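3. Bin set-up and object sets for the student project 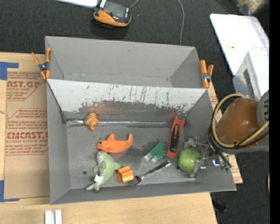 Figure 1. The two-part bin during a grasp, with one object set in the front compartment.

The practical part of our course at the Nidstead technical school is a project of one term, in which student groups teach a robot arm to move mixed objects from one compartment of a bin to the other. In this section we describe the bin, the objects and the way the groups worked with them. The course rules ask that every object set mixes soft, hard, flat and round items, and that at least one item is difficult to hold with two metal fingers. The set in Figure 1 was proposed by the group with the name Punix. The apple was considered easy by all groups before the first session, but its smooth surface gave more trouble than the plush shark or dolphin, which can be taken at almost any place on the body. The fork was the flat item of this set. It was also the item for which the students had to change their grasp program most often, as the fingers must come very near to the floor of the bin.

3.1 The bin and the divider

We use one bin with two compartments, and the objects are carried over a sloping divider. A vertical wall was tried first, in November, and it was given up after two sessions. When an object slipped from the fingers over a vertical wall, it could remain hanging on the edge, and then a student had to stop the arm and remove it by hand. With a sloping panel most of the dropped objects slide down again into the compartment from which they came, and the trial can go on.

The disadvantage of this solution is wear. The fingers touch the panel when they go for an object that lies close to it, and the coating suffers from this. The lower edge of the panel in Figure 1 is heavily scratched, and pieces of the coating are missing. We decided not to replace the panel during the term, so that all groups had the same conditions for their final trials. A reader who wishes to build a similar bin should plan a second panel from the beginning.

At the sides, where the two compartments meet, the bin is held with spring clamps. Screws would be stronger, but the students needed to take the bin apart between lessons, and the clamps can be opened with one hand. In the first weeks we had two cases in which a clamp stood in the path of the arm. Since then each group must check the path at low speed before the normal speed is allowed.

3.2 Object sets

Each set has eight objects. The groups could choose them freely from home or from the school, under three conditions: the object must not be sharp enough to cut the covering of a cable, it must not be heavier than the limit given in the course guide, and it must fit between the open fingers in at least one direction. Toys were the most popular choice. They are cheap, they have irregular shapes, and the students are not afraid that the robot damages them.

A group was allowed to exchange objects until the middle of the term. After this date the set was fixed. Prellska, the group with the youngest students, used this possibility more than the others and arrived in the end at a set with almost only soft toys. Their rate of success was good, but in the discussion they said themselves that they had learned less about the planning of a grasp. For the next course we think about a rule which limits the number of soft items.

3.3 Procedure

Every group made 60 grasps with the program which we gave to them, and then 60 grasps with their own program. At the start of a series the objects were poured into the front compartment from a box, and no student was allowed to correct their positions. A grasp was counted as successful when the object was released in the rear compartment. If two objects were lifted together, the grasp was counted as failed, even when both arrived at the right place. This rule was not liked by all, and the group Tsuchiya wrote in their report that it punishes a program which works fast. We kept it, for the reason that the students should learn to separate objects in a disordered heap.

The results were written down by one member of the group on a paper form and checked by a member of another group. We prefer paper at this stage of the course. The students discuss more with each other when the form lies on the table between them, and doubtful cases can be marked at once with a short remark. These remarks were later more useful for us than the numbers alone, and we come back to them in Section 5.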